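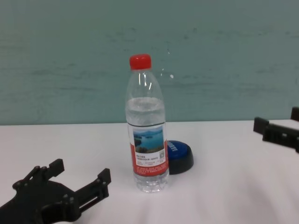
Ticket 3814
Product: Skarnix (desktop and Android)
Opened by: Usa Sombatkul
Category: Review schedule / sync
Status: Resolved
Opened: October 2024

Original report

I use Skarnix to study Czech and Mandarin. I have one deck for each language. The Mandarin deck is the older one and has 3000 cards. The Czech deck is built from the word lists in the Charvát reader, and I add to it after each chapter.

Since the last update the two decks no longer agree between my laptop and my phone. I review Mandarin on the phone in the morning. When I open the laptop in the evening, 165 of the cards I already answered are back in the queue as due. If I answer them again, the next interval is wrong. A card that should come back in a month comes back in four days.

The Czech deck does not have this problem, or I have not noticed it.

I have tried the following:
Logged out and back in on both devices.
Forced a full sync from the phone.
Reinstalled the phone app.

The reinstall made no difference. I have not reinstalled on the laptop because I don't want to lose the audio I recorded for the Czech cards. Some of those recordings were made with my tutor and I can't redo them.

Support, first reply

Thanks for the detail. Please don't reinstall on the laptop for now. Recordings made on the desktop are stored locally until they are uploaded, and we would like to be sure they are backed up first.

Could you check these and write back?

Under Settings, Study day, what hour does the new day start on each device?
Under Deck options for the Mandarin deck, is "Split by direction" on or off?
Under Account, Devices, how many devices are listed?

Please also export the review log for the Mandarin deck (Deck, More, Export log) and attach it. The log holds card numbers and answer times only, no card text.

Usa Sombatkul

Day start is 4 on both.
Split by direction is ON on the phone and OFF on the laptop. I did not change this. I didn't know it could be different on two devices.
Three devices are listed. One is an old tablet that I gave away in August.

Log attached.

Support

The log helps. The cards that come back are all ones where you answered the character-to-meaning side on the phone. With the split on, Skarnix keeps two schedules for each card — one for reading the character and one for producing it. With the split off, it keeps a single schedule. The laptop is reading the second schedule, finding no answer there, and marking the card as due.

The update moved this setting from the account to the deck. Decks made before the change were supposed to carry over whatever you had. On decks imported from a Gindwood file, the carry-over was skipped on desktop. Was the Mandarin deck imported from Gindwood at some point?

Usa Sombatkul

Yes, years ago, when I moved over from Gindwood. The Czech one I started in Skarnix, so I guess that explains why it's fine.

Which setting should I use? I would like to keep both directions. My reading is far ahead of my writing and I don't want them mixed together again.

Support

Then keep the split on. Steps, in this order:

1. On the laptop, open the Czech deck and choose More, Upload media. Wait for the green check. This saves your recordings to the account.
2. In Account, Devices, remove the old tablet.
3. Close Skarnix on the laptop. Sync the phone and leave it open until it finishes.
4. Open the laptop app, go to Deck options for Mandarin, and turn on Split by direction. Choose "Use schedule from server" when asked. Do not choose "Build new schedule", as that resets the production side.
5. Sync the laptop.

The wrong intervals from the double answers will still be there. We can roll those cards back to the phone's answers from our side. Tell us when step 5 is done and don't review Mandarin on either device until we confirm.

Usa Sombatkul

Done through step 5. The upload took a long time but the check did appear. I played a few of the recordings on the phone and they work. No Mandarin reviews since.

Support

Rollback applied. Please sync both devices and compare the due count.

Usa Sombatkul

Same count on both now. I did a short session on the phone and the laptop picked it up. Intervals look right on the cards I checked.

One other thing — the Lernenska dictionary lookup shows traditional characters on the laptop and simplified on the phone. Is that the same bug?

Support

No, that is a separate setting. On the laptop go to Settings, Dictionaries, Lernenska, Script, and pick Simplified. If it changes back after a restart, please open a new ticket so it goes to the dictionary team.

The import problem is logged and a fix is planned for the next desktop release. Until then, anyone with an imported deck can use steps 3 to 5 above. Closing this one.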